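Home | Archive | Meetings | Contact
2 min read

Karberg Conflict Reporting Forum - minutes, 8 March 2023

1. Ceasefire archive. The Flatville collection holds 1,302 field dispatches, of which 648 are indexed. Indexing of the remainder continues to June.

2. Source protection. The Panyasiri guidelines on naming detained fighters were adopted with one change - place names are withheld on request.
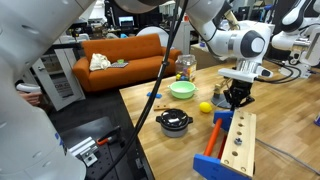

Robot arms at a wooden table.

3. Translation. Kundel returned 49 transcripts. Payment approved.

4. Next meeting in June.

3 comments | 82 shares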